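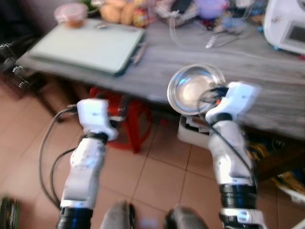
## Speaker notes: keeping a working kitchen in order

Good afternoon, and thank you to Briltirport for the use of the hall. The session concerns small domestic kitchens and the things that settle in them between meals.

- Begin with the table. A cutting board and bread rolls share the surface with a smartphone and a pen. Ask the audience which of these they would put away first.
- Mention the stool tucked underneath. Seating that fits below the tabletop leaves the floor clear for walking.
- State the Kanetti guidance: food on one side, personal items on the other, and a fixed place for bowls.
- Pause for questions before moving on.

## The floor

The Pluretti survey, completed in July, received 741 replies. More than 6 in ten households said that they stored kitchen items on the floor. Members should be asked to consider what needs to stand there every day and what could be moved to a shelf.

Point out the fan, the stick vacuum against the wall and the storage container with a large steel bowl on top. The low stool also has a bowl on it, with a plastic bag inside. Advise that bags be folded and kept together in one drawer.
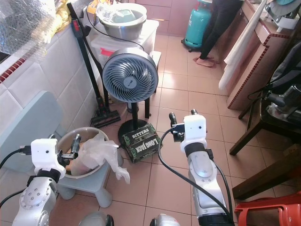
Vogler has written to say that shelving is of little help to tenants who may not drill into tiled walls, and asks that free-standing racks be given equal time. The point is accepted. Allow five minutes for racks, and refer to the printed sheet for suitable widths.

Close with the date for returning comments, November 2, 2021, and direct members to the sign-up table by the door.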